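Kincombe countertop oven – four-month review

The cabinet is cream-white, with four silver knobs on the front panel and vents low on the side. The door drops fully flat, so allow clear worktop in front. The glass wipes clean easily.
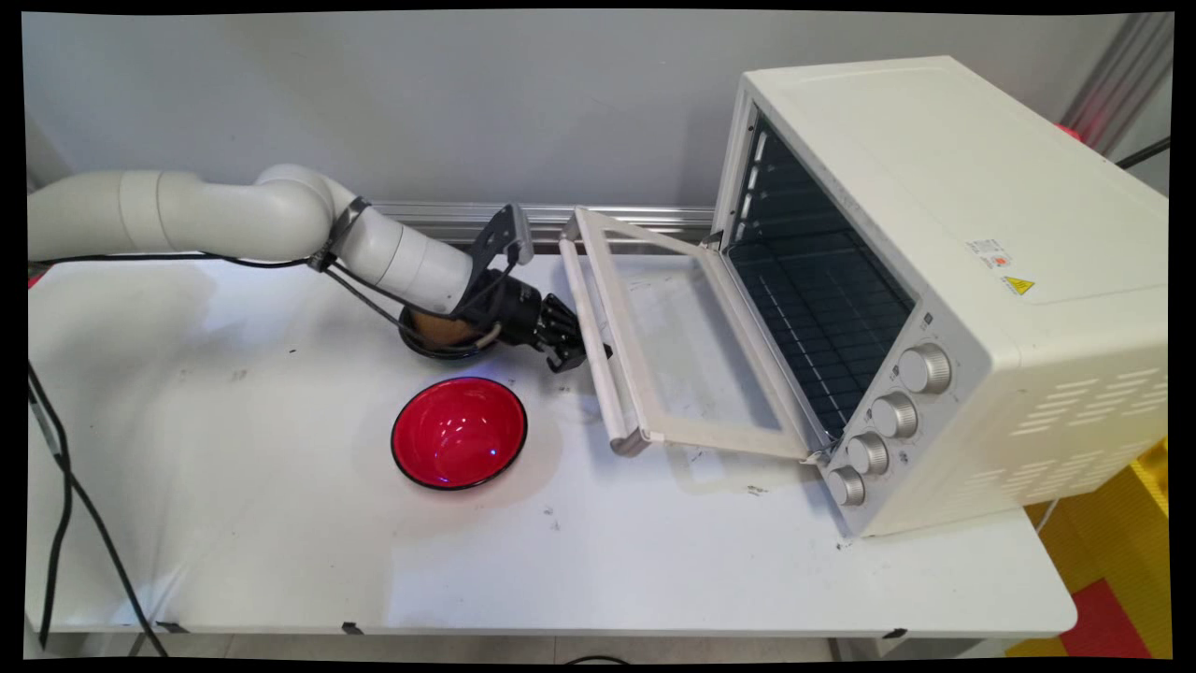 Heat is even on the wire rack, less so near the door. A tray of 8 rolls browned in 13 minutes – two faster than my old Tradirel. The knobs are stiff and their markings small. The long handle stays cool enough to grip bare-handed. Four stars.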